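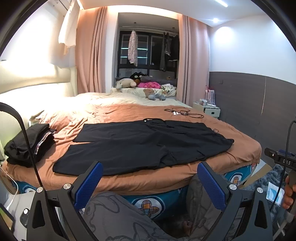 Replying to Abilio's list of Friday, bottom one first. The finger pads were the whole trouble with the hand-held gripper, as I suspected while everyone was admiring the software. The old pair had gone shiny and would let a sleeve slide out at the slightest tug. The blue textured ones are on now, one to each finger, facing each other as their maker intended, and the black garment laid out flat on the orange duvet is the sort of thing I'd like us all to test with: flat, dark and in no mood to help. Please don't use a tea towel. Anything can pick up a tea towel.

Abilio Arroyo wrote:
> Before I order from Segura again, can somebody tell me
> a) do the screws at the base of the fingers want thread lock
> b) where the cable should run, mine snags on the left
> c) whether it's pads or grip force when cloth slips

a) A dab, no more. I had two work loose in July and spent an evening on my knees with a torch. Check them every 62 picks or whenever it rattles, whichever annoys you first.

b) Leave a generous curve in the long one and keep it outside the fingers' travel. Mine was tied down hard, as the Wovov notes tell you to, and it pulled the frame over by nearly 9 mm. I have stopped reading the Wovov notes.

c) Pads, see above. Wipe them with a damp cloth. The Gastex cleaner leaves a film and smells of pears.

Spare pads are in the Ollasholm drawer, under the thing nobody has labelled. Take a pair and write it on the sheet, Abilio.

Anselmo Pacheco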